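Drying Time and Residual Moisture of Reusable Cups in Shared Kitchens

Project report, submitted 2nd November

1. Background

The Flimau residence replaced disposable cups with reusable polypropylene cups in June. The cups are supplied by Protik and washed by residents in the shared kitchens. Complaints about stale odor and water marks followed, mostly for cups that had been stacked soon after washing. The aim of this project was to measure how long a cup must stand before stacking, and whether its position during drying affects the result.

2. Method

Cups were washed at 45 °C with an unscented detergent, rinsed, shaken once and left to dry at room temperature. Residual water was found by weighing each cup before washing and again at fixed intervals. A total of 566 weighings were made on 128 cups. Readings were taken on a Caruso bench scale, zeroed before each series. Humidity was logged but not controlled – this is the main weakness of the data.
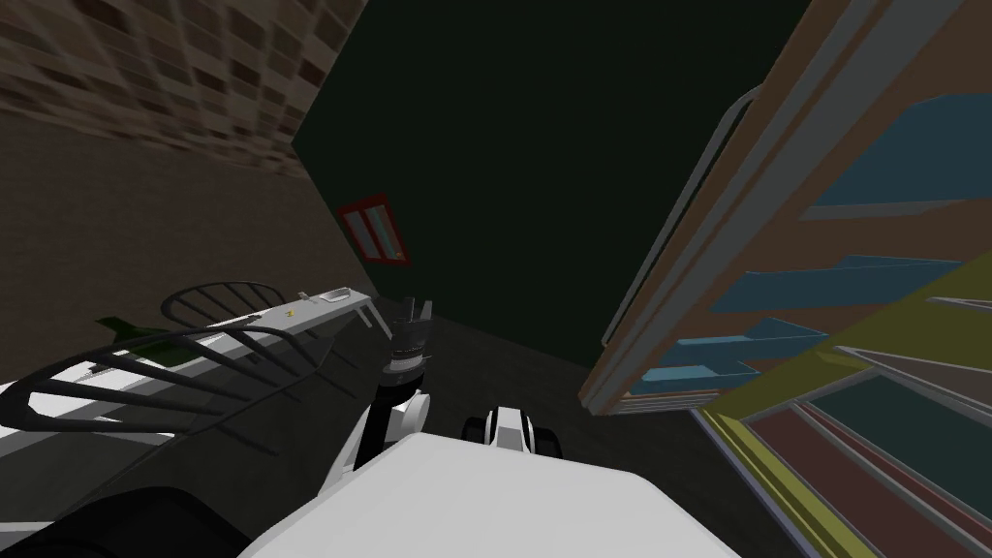
Three drying positions were compared: upright on a flat surface, inverted on a flat surface, and inverted on a support that lets air in from below. The third position depends on the type of support. A rack of thin curved wire, like the black one on the gray-white counter, touches the rim at only a few points, while a ribbed plastic mat seals part of it. Both types were tested, and the mat was a Gernex model with 4 mm ribs.

3. Results

Cups inverted on wire were dry to within the resolution of the scale after 70 minutes. Cups on the mat took 115 minutes. Cups inverted on the flat surface still held measurable water after 4 hours, nearly all of it as a ring inside the rim. Upright cups dried evenly but kept a small pool in the base groove.

4. Discussion

The support had a larger effect than expected. Differences between individual cups were small except where the rim was scratched. Two series on the mat were discarded after the scale drifted. A repeat with humidity held constant would be needed before the drying times could be applied to other buildings.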